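Removing a council leader between elections

Posted on 9th January by admin

The leader of Trumemdale council lost the post at the last full meeting before the break, and I have had several emails asking how that can happen with no election. I have read the constitution of the council twice over the holiday. What follows is my reading of it. I am not a lawyer.

Residents do not elect the leader. They elect councillors, and the councillors choose one of themselves at the annual meeting. The term runs for four years on paper, but a standing order allows the same body to end it early by resolution. The ballot paper has never carried the word "leader", although the leaflets usually do.

The resolution has to be on the agenda. It cannot be raised from the floor, and it cannot be attached as an amendment to something else. Notice must be in writing, signed by at least six councillors, and delivered to the chief officer seven clear days ahead. "Clear" excludes both the day of delivery and the day of the meeting, and an earlier attempt in April failed on that point alone. The notice was handed in on the right day of the week by ordinary counting and was a day short by the council's counting.

Once the notice is accepted, debate is limited to speeches of five minutes. The leader may speak last. The vote is by simple majority of those present, so an absence matters less than a vote against but still shifts the figure needed. Abstentions are recorded and have no effect. In this case the motion passed by 2.

Several people have asked about the petition. The Bajwa estate residents collected 300 signatures in support of the leader, and a petition of that size is received and noted without debate. The threshold for a debate is 2000. Even then the debate would be on the petition, and a separate vote would still be required on the motion. I think the threshold is too high for a district of this size and have said so in two consultations.
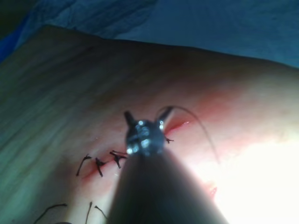 The deputy does not take over in the full sense. The deputy acts, with the powers of the post, until the council fills it, and the constitution says this must happen at the same meeting or the next one. Portfolio holders are another matter. They are appointed by the leader and fall with the leader unless the acting leader confirms them in writing. Most were confirmed the next morning. Planning was not, which is why the decision on the Zanik depot has been put back.

The lease on the Isport pitches is unaffected. It was agreed by full council and only full council can undo it.

Two smaller points. The former leader remains a councillor and keeps the basic allowance – the extra payment stops on the day of the vote. And there is nothing in the text to prevent the same person being chosen again at the next meeting. I looked for a bar of some kind and could not find one.

The agenda for that meeting should be published this week. If the item is worded as "to appoint" it will be a single vote on each name, and if it is worded as "to elect" the ballot rules in the appendix apply, with the lowest name dropping out each round. I will post the wording when I have it.

Contact | © All posts the author's own | Back to top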